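Welance Team Teaches Robots New Chores With 50 Demonstrations

2 min read
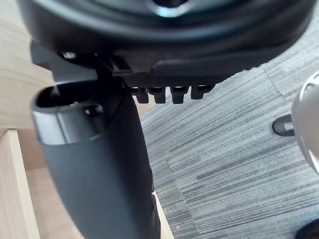
Researchers at Welance have trained a robot arm to work with household furniture from just 50 human demonstrations per task, down from the 212 their earlier method needed. The new method, named Trodine, learns mainly from the view at the robot's wrist, and the team is thrilled with how well it carries over to rooms it was never trained in!

"We moved it to a different office and it just got on with the job," said Chiharu Hattori, who leads the project. "I made them run it again."

Trodine was tested on 12 tasks, with 100 trials of each. Co-author Thịnh Tăng will present the full results in November, and the training code will be released the same month.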